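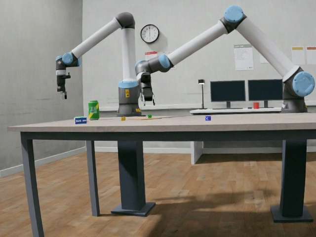
Two arms at the far side of a long table. Computer rendering.

The Salt Road

When the letter from Zarlow came, Usman Bhutto was repairing the handle of his mother's kettle. He read the letter standing up, then he washed his hands and read it again. The district office wished to inform him that the house of his uncle in Darkard was now his, together with the well, the apricot trees and the debt of 980 rupees to the village shop.

"He owed money to Janjua until the end," his mother said. She was smiling, but she turned to the window when she said it.

Usman had visited Darkard only one time, as a boy of six. He remembered a road which was white on both sides, and he had believed it was snow. His uncle stopped the cart, took a little of the white from the ground and put it on the boy's tongue. It was salt. His uncle laughed so much that the donkey began to walk without them.

He went in April. The bus took him as far as the bridge, and from there he walked with his bag on one shoulder. The road was brown now. He bent down several times to look, but there was only dust and small stones, and once a button.

The shop was the first building of the village. Over the door hung a sign for Zundent tooth powder, so old that the lady on it had lost her face and kept only her teeth. Inside, an old man was weighing lentils very slowly.

"I am looking for Mr Janjua," said Usman.

"You have the ears of your uncle," said the old man. "Sit down. Not there, that chair is his."

Usman sat on a sack. The old man finished with the lentils, tied the bag and wrote something in a long green book. Then he turned the book around, so that Usman could read it. The pages were full of his uncle's name. Tea. Matches. Tea. Lamp oil. Tea. Sweets, for the nephew.

"For which nephew?" asked Usman.

"He had only one, I think."

"But I was here one time only. I was six."

Janjua turned some pages and put his finger on a line, and then on another. Every spring it was written there, between the matches and the oil. Sweets, for the nephew. "He bought them each year when the road was dry," he said. "He said that you would come with the bus. In the evening he gave them to the children of the school, and the next year he bought them again."

Usman took out his money. He had counted it in the bus and he had it ready in an envelope, but his hands were not very good at opening it. He put the notes on the table. Janjua counted them, gave him back 12 rupees and drew a line across the page.

"This is too much you give back," said Usman.

"The last sweets are still here. He did not collect them. I cannot ask money for a thing that is on my own shelf."

He brought down a paper bag, folded two times at the top. Usman did not open it. He asked about the road, and why it was not white any more.

"They built the canal," said Janjua. "Now we have melons. The melons are good, you must try them in summer." He looked at the chair beside the stove. "He did not like the melons. He said they had no taste, and he ate them with salt, and then he complained also about the salt, because it came from a shop."

"From your shop?"

"Of course from my shop. Where else?"

It was almost dark when Usman found the house. The key was under a flat stone, as the letter had promised, and the door opened only when he lifted it a little with his foot. The room smelled of smoke and dry apricots. He put the bag of sweets on the table and went out again to see the well.

A boy was sitting on the wall, swinging his legs. He looked at Usman's shoes and at his ears.

"Are you the nephew?" he asked.

"Yes," said Usman.

"The bus comes at four. You are late."

"I walked slowly," said Usman. "I was looking at the road."

The boy thought about this – it seemed to satisfy him – and he moved along the wall to make a place. Usman went back inside for the paper bag.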